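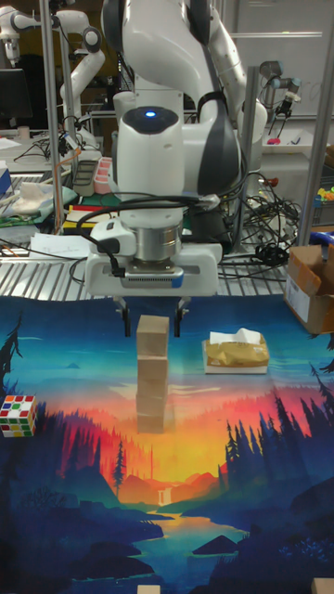
3. Resultados e dúvidas

A pilha de quatro cubos de madeira fica de pé, mas a coluna sai um pouco irregular, e desconfio que o nosso critério de "estável" seja generoso demais. Joar Haugland propôs até 32 repetições; fizemos 8. Com tão poucas, não assino nenhuma conclusão.
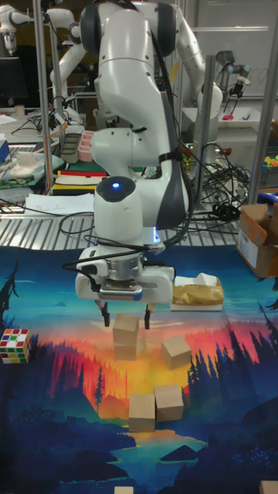
Também não me convence o tapete estampado. O pôr do sol é bonito, só que o laranja come o contorno dos cubos claros, e medir o desvio nas fotos vira palpite. Meenakshi Kanaujia discorda e acha o erro desprezível. Falta testar um fundo liso.
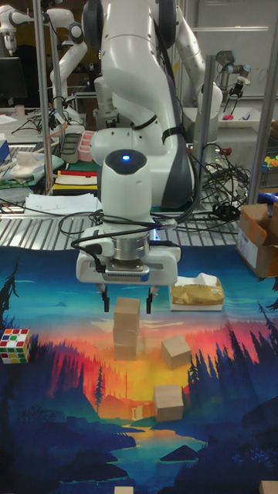

Figura 3. Pilha de dois cubos sobre o tapete, com o cubo mágico à esquerda.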